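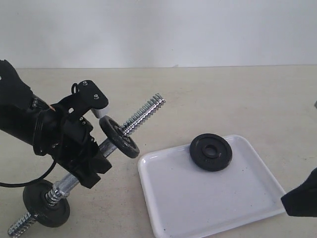 Fig. 1 — Bar in one gripper, loose plate on the tray.

## 3. Safety rules and how we kept them

Group: Dalia Navickas, Normunds Ķēniņš. Supervisor M. Orellana.

Started from the Skondent lab sheet, 26 rules, most of them for big fenced arms. Kept the ones that fit a dumbbell task and wrote 2 of our own:

- no hands over the table while either arm is powered — not even to nudge the tray
- plate goes down flat before the gripper opens, never dropped

Speed capped at 50 percent for every run. Grip force is a 0–255 setting, we had it at 255 at first, Orellana said to write down why or lower it. Lowered it.
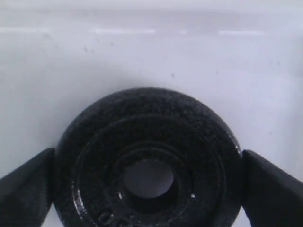
Grip check comes before any lift: both fingers on the rim, pause, then go. Normunds wanted to skip the pause to save time, we voted no. Still missing — a written rule for who holds the e-stop when theres only one person in the lab. To do before April.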